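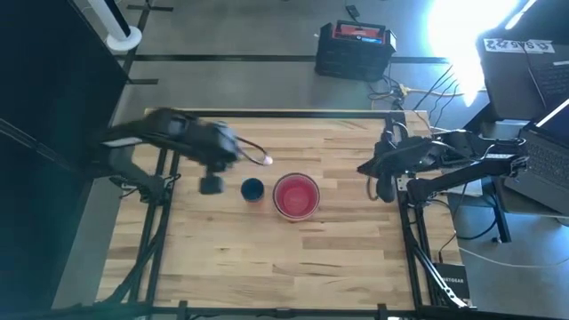 Two-arm cell: getting the planner to stop fighting itself

Quick notes from the Drumdale setup. Two arms facing each other over one table, cup and bowl next to each other in the middle. If you only run one arm you can skip to step 4.

1. Start the driver for each arm seperately. Left first, wait for the joint states to show up, then right. Both at once and the second one grabs the wrong port - seen it on every build of Oline so far.

2. Check the base transforms. The arms share one world origin, center of the tabletop. If the right arm is mirrored in the viewer, your yaw sign is flipped. Fix it in cell.yaml, not in the launch file.

3. Add the collision objects. Table, rails, cup, bowl. Cup and bowl don't touch but the gap is narrow, so if padding is too big they merge into one blob and every plan between them fails. We use 3 mm. Default was 12, no good.

4. Set the planner limits. Max iterations 1,000. Anything higher and you just wait longer for the same failure.

5. Turn on the shared-zone lock. One arm over the middle at a time, the other holds off to its side. Stela Ardeleanu wrote the lock, settings are under zone_lock. Leave timeout alone untill you've seen a full run.

6. Segment the containers. Dark blue inside the cup, pinkish-red inside the bowl, so plain color thresholds are fine. Watch out for the bowl mask - the warmer wood strips leak into it if hue range is wide. Tighten it, then dilate a bit.

7. Dry run at low speed. Hand on the stop.

Error 237 on startup = stale lock file. Delete it, restart step 1.

Cables: the wrist ones aren't in the collision model. Arne Dreßler has a branch for that, not merged yet. Until then keep wrist roll limited on both sides.

Left to do: save poses per arm, log export.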